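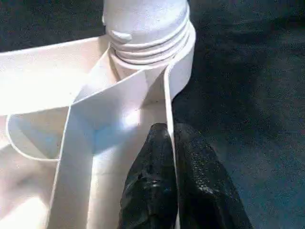

Wrist camera view with the Fela fingers up against a white plastic part, one on each side of a thin wall.

Fela gripper and wrist camera kit, reviewed after a winter on the bench
by Parisa Ebrahimi

I have wanted a proper gripper for my arm for ages. The arm itself is a Talebi, the older one with the printed elbow covers, and it's been a good sturdy thing to learn on, but the claw it came with was only ever happy with foam blocks. Anything smooth slid out. Anything thin got pushed over. So when the Fela kit came back into stock in November I ordered one before I'd finished my tea, and I've been using it at home and at the Skarkamier workshop ever since. I love it! I've got grumbles as well, and I'll get to them.

What you get is the gripper body, one servo, two black fingers, a small camera with its bracket, a ribbon cable, a bag of screws and a printed booklet. You bring the arm, the controller and the patience. There's an adapter plate in the box for the Talebi wrist, and it fitted first time (I had the file ready and didn't need it).

The build

It took me 18 hours spread over a lot of evenings, and I'm slow. Someone who has put a servo horn on straight before would do it in far less. The booklet is mostly drawings, which suits me, though the drawing for the linkage shows the left arm from behind and the right arm from in front, and I built one side mirrored before I noticed. It comes apart again easily enough. Do the linkage dry, with no thread lock, and open and close it by hand a few times before you commit.

The camera bracket is the clever bit. It clips to the wrist and tilts so that the fingers come up into the picture from the bottom, and everything you are reaching for fills the rest. I'd been working with a webcam clamped to a shelf before, and half the time the arm was in its own way. With this one you see the tips and the thing between them, and you stop guessing. Tilt it too far forward and you lose the fingertips, so leave a good length of them showing.

Run the ribbon cable on the outside of the wrist. The booklet has it going through the middle, and on the Talebi it gets pinched when the wrist rolls.

Setting it up

Calibration is a small program that asks you to close the fingers, press a key, open them, press a key. It then writes two numbers to a text file. Mine are 1301 closed and 2861 open, and I've written them in pencil inside the booklet cover because I wiped the file once and had to work out the whole thing again at eleven at night. Yours will be different depending on where the horn sits on the spline, so don't copy mine.

The one setting worth playing with is the closing force. It goes up in plain steps and the default is far too keen for light plastic. I dropped it to 8 and have left it there.

Using it

My idea of a hard test is white plastic on a dark cloth. I keep a piece of dark grey fabric on the bench for the arm to work over, and the part I keep going back to is an awkward white one with a threaded neck at one end and thin flat walls folding off it in all directions. No two sides of it are alike. There are wide panels, a curved loop, and a narrow edge like a strip of ribbon, and the old claw couldn't do anything with any of it.

With the Fela you can go in with a finger each side of that narrow wall and close gently, and it holds. The first time I got it up off the cloth and kept it there I shouted for my sister, who was on the phone and didn't come. The finger finish has a slightly wrinkled, speckled sheen in the camera picture, and it grips smooth plastic far better than bare printed fingers ever did for me. Dust sticks to it, mind. I wipe the fingers down with a damp cloth before I start and they behave much better for it.

The neck is a different matter. The ridges ought to give the fingers something to bite on, but the gripper doesn't open quite far enough for me to come at it square, and from an angle it tends to roll. Flat walls and edges are where this gripper shines. If you mostly want to pick up bottles and jars, try the wider Kiltness one; there's one on the other arm at Skarkamier and it will go round a mug, though it's clumsy with anything thin and the camera mount is sold separately.

The grumbles

The camera doesn't like bright light on white things. I have a lamp to the left of the bench, and whatever faces it goes creamy and loses its detail. The edges against the dark cloth stay beautifully sharp, so I can still line the fingers up, but I'd like an exposure setting in the program and there isn't one. Bouncing the lamp off the wall helps a bit.

The servo hums when it holds. It isn't loud, it's just there, and in a quiet kitchen it gets on your nerves after an hour or so. At the workshop you'd never hear it.

The screws are very soft. Two of mine rounded off on the second rebuild, so buy a few decent ones of the same size before you begin, and use a driver that really fits.

And the spare fingers are only sold in pairs, which is a pity when it's always the same one that takes the knocks.

Who it's for

If you've got a small arm at home and you're stuck at the foam block stage, get this. It's fiddly for a few evenings and then it is the most fun I've had at a bench in years. Driving by the wrist view changes how you move, too. I've stopped swooping in from above and started sneaking up on things sideways, nudging a bit, looking, nudging again, and my hit rate has gone up no end. I'd say the same to a workshop that wants something for newcomers, as long as one person does the linkage properly and hides the thread lock from everybody else.

I still want to try it with the softer fingers that Fela keep hinting at, and I'm partway through printing a longer bracket so that the camera sits a touch higher. If it's any good I'll put the drawing up on the Skarkamier page, along with the cable route.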